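6. Teaching the two-stick pickup

Complete Section 5 (homing both arms and zeroing the fingers) before you start here. If you restarted the controller after homing, home again. The saved positions in this section are only as good as the zero they were measured from.

You will need both drumsticks, the felt or carpet table cover, and the Tedstead control program with the arm profile loaded. These instructions are written for the build on the long table in the Imrie workshop. If your table is a different height, change the table height value on the setup page first.

CAUTION: Keep the stop switch within reach of your free hand whenever the arms are powered. The fingers will close on a hand as readily as on a stick.

6.1 Placing the sticks

1. Lay one stick on each side of the table, level with each other, tips pointing toward the middle.

2. Leave a clear gap between the tips. The arms swing inward a little as they lift, and the sticks will knock together if they start too close.

3. Move small items to the far edge. Gloves, tape and the like can stay on the table as long as they are out of the path of both arms.

4. Roll each stick lightly with one finger. If it keeps rolling, the cover is pulled too tight or the table is not level. Fix this now - a stick that creeps during the approach will be missed every time.

6.2 Teaching the left hand

1. Select LEFT and set the speed to 20 percent. Do not raise it until you have finished 6.4.

2. Jog the hand until it is over the butt end of the stick, palm down.

3. Lower it in small steps until the fingers just brush the cover. Stop there. Pressing into the cover bends the fingertip links and shifts the zero.

4. Close the fingers one at a time, starting with the one nearest the wrist, so that they curl under the shaft.

5. Press HOLD, then SAVE POSE. Name the pose L_GRIP.

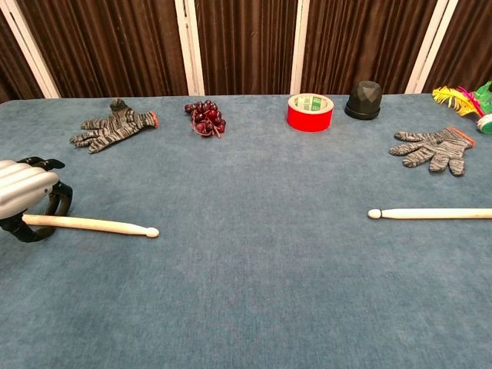 Ross Cruickshank adds that on his build he closes the thumb before the fingers, and that the stick twists less that way. He found the order given here fine for thick sticks but had trouble with thin ones, and he suggests trying both before saving anything.

Either order will work with the control program. If you close the thumb first, tick THUMB LEADS on the pose page, or playback will run the fingers in the default order.

NOTE: The grip force is stored with the pose. The value that worked on the shop build was 1,302 on the raw scale. Start well below this and come up slowly. If a finger motor hums after the hand has stopped moving, back off.

6.3 Teaching the right hand

1. Select RIGHT. Check that the name at the top of the page has changed. It is easy to overwrite the left pose by mistake.

2. Open the hand fully, with the thumb out to the side.

3. Jog the arm in from the near edge of the table. Do not bring it across from the middle, where it can meet the left arm.

4. Stop short of the stick and save this position as R_READY. Playback always passes through this pose first.

5. Lower the hand, close it and save as R_GRIP, the same way you did for the left.

NOTE: MIRROR LEFT will fill in a first guess for the right hand. Treat it as a guess. The two forearms are never mounted exactly alike, and the error shows up at the fingertips.

6.4 Checking both arms together

1. Put both sticks back as in 6.1 and open both hands.

2. Trace the cables on each arm with your eye, from the wrist down to the table edge. Nothing should be looped under a forearm or able to catch on the corner of the table.

3. Press STEP and let the arms go to their first positions.

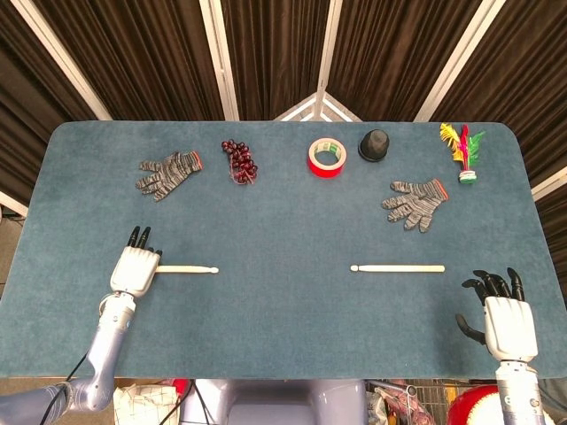 4. Press STEP again for each move after that, watching the gap between the hands. Press the stop switch if either hand leaves its own side of the table.

5. When both sticks are held, wait for two full readings on the force page. The numbers should stay steady. A falling number means the grip is slipping, and that hand needs to be taught again.

6. Save the whole sequence under a new name and write the name in the build log. Wilma Lennox keeps the log for the shop build - other builds should start their own.

If a hand closes on nothing, go to 9.2. If both arms stop with a range error, check the table height value, then go to 9.4.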